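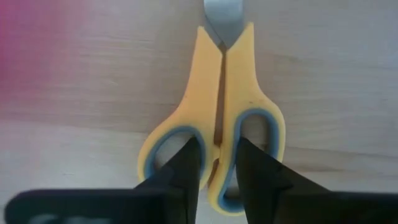
Wrist camera view of the scissors, handles towards the gripper.

Teaching the Grirnetti to pick up scissors

I've had the Grirnetti desktop arm on my bench since October and I'm still finding new things to try with it. Scissors are a brilliant next step once you've got blocks and pens sorted. They're flat, they're an awkward shape, and the loops give the fingers all sorts of chances to go wrong!

You'll need the arm, the wrist camera (mine came in the Skeneck add-on pack) and a pair of scissors with brightly coloured handles. Yellow on pale wood works nicely.

1. Clamp the base down and run the homing routine from the Gorkton app. Let it finish before you touch anything.

2. Lay the scissors closed, handles pointing back towards the arm. Don't fuss over getting them dead straight.

3. Switch to the wrist view and jog the arm until both loops show between or under the fingertips. Losing the tips of the blades off the top is fine, you're lining up on the handles. The picture goes soft this close and I've stopped trying to sharpen it.

4. Set the speed to 19 and the grip force to 60. The default force of 400 is far too much for plastic handles (ask me how I know).

5. Lower in small steps, stopping 2 mm above the table. Save that as your "approach" point.

6. Close, lift, save again. Then play the whole lot back from home.

If the scissors swing round as they come up, you've gripped too near the end of the loops. Move forward a touch, towards the pivot, and have another go. Cyril Treloar on the Kaczorowski forum suggested turning the wrist a few degrees to match the handles, and that sorted almost all of my misses.

Next I want to try it with the scissors lying sideways.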